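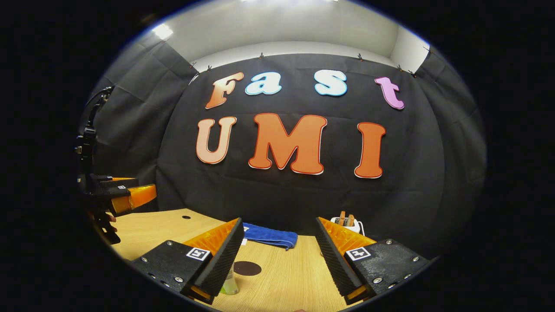

Karus county's dental clinic figures are out. 2,057 adults on the waiting list for a first exam as of 31 Jan 2026. Thread.

Median wait is 13 weeks. The Hollis site is the outlier at more than 96 days for an extraction referral.

Funding: the Trireck contract covers six chairs. Four are staffed. Unused chair money rolls back to the county in March -- it can't be moved to hygienist pay under the current terms.

Copays are unchanged. Kokine patients still file on the paper form.

We use cookies to improve your experience. Accept all | Manage settings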